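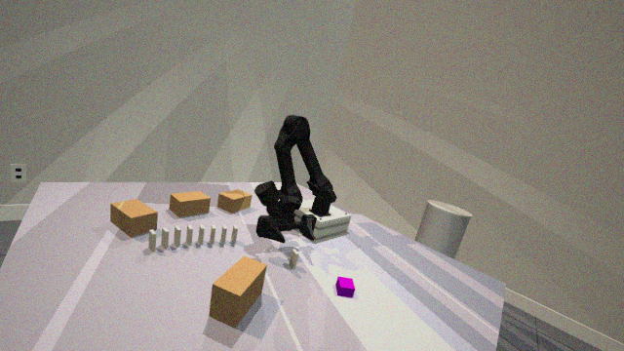
Does a pale desk make reading more tiring?

Under strong overhead light it can, mainly when the desk is much brighter than the page or the floor around it.

Research > Libraries > Lighting and furniture
February – Dalia Cherkaoui and Mohandas Arumugam
6 min read

3. Desk tone and reading comfort

The survey covered 14 branch libraries and drew 2,434 replies from regular readers. Each branch had replaced its older, darker desks under the Vergara renewal scheme, and the lighting had been left as it was. Readers were asked how long they usually stayed, where they chose to sit and whether they had moved seats during a visit.

Of those who reported moving, 68 per cent gave brightness at the desk as the main cause. Complaints were most common near south-facing windows in the late morning. Older readers moved sooner than students, although both groups stayed longer once blinds had been fitted. Poduval and Pinto reported a similar pattern in the Estel reading rooms – there, too, the effect was weaker where the floor was also light.

The contrast between desk and floor was therefore entered as a separate term. Figure 1 shows a pairing of the kind rated highest for contrast.

Figure 1. A large pale work surface above a grey tiled floor.
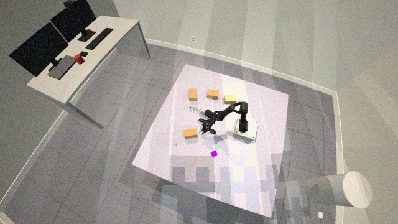 3.1 Limits of the survey

Replies were gathered on paper, and up to 400 forms lacked a seat number. These were kept for the questions on length of stay but left out of the seating results. Light levels were measured once in each branch, at 11 a.m., and winter readings may differ.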